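The Day Our Kitchen Robot Wouldn't Let Go

The mug survived. I'm putting that first so you don't spend the whole piece worrying about it, the way I did for most of an afternoon in July.

I'd been hanging out at the Trudedbridge lab for a couple of weeks, watching a team teach an arm to put dishes away. The arm is a Flideck, a mid-size one, and it runs on control software from a little outfit called Matheson. By the time I showed up it had done 1138 pick-and-place runs in the practice kitchen and had never hurt anything more serious than a paper plate. People had gotten pretty relaxed around it (me included, and I'd been there ten minutes!).

Then on a perfectly boring run it picked up a mug, carried it over to the shelf, set it down and kept squeezing. The command to open went out. The screen said the gripper was open. The fingers were very much closed, pressed tightly shut together, and the arm was getting ready to back away.

Someone hit the stop button. We all stood there with our hands half up, like people who've just watched a toddler lean over a pool.
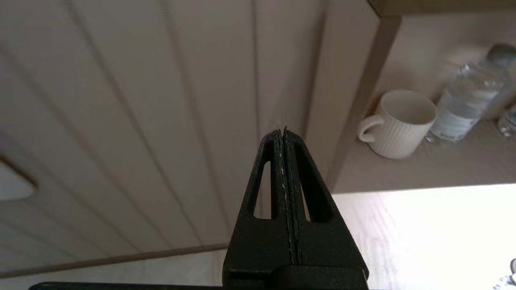
What went wrong was a position sensor, or more exactly what the software did when the sensor quit talking. The gripper reports how far apart its fingers are many times a second. If a reading drops out, the Matheson software fills the gap with the last position it asked for. It asked for open, it heard nothing, so it wrote down open and moved along. You'd think a camera at the wrist would settle the argument, and to a person it does. When the two black fingers are shut, they make one narrow point with a seam up the middle, and you'd never take that for an open hand. But the camera's job was finding mugs and bottles on the shelf. The software never asked it about the fingers.

I got a little obsessed with this, so the team let me sit in while they dug through the logs. Out of all those runs, 234 had at least one dropped reading. Most of the gaps were over before the fingers needed to do anything, and they slid right by. In 6 of them the gap landed smack on a release. Five times the fingers opened anyway and everybody went to lunch. The other time was ours.

The dropout itself came down to a cable. It had been routed a bit too tight around the wrist joint, and at one particular twist it lost contact. Swapping it took 30 minutes, including the hunt for the right screwdriver.

The software took a lot longer, and I think that's the part worth your attention if you work near one of these things. The arm now treats a missing reading as a fault. It stops, holds still and waits for a person. It also checks the wrist camera before it backs away from anything it has just put down. That makes each run slower – noticeably slower, if you're the one watching – and there was some grumbling about it.

I asked what would have happened if it had been holding somebody's sleeve. I got a long pause, and then a tour of the new fence.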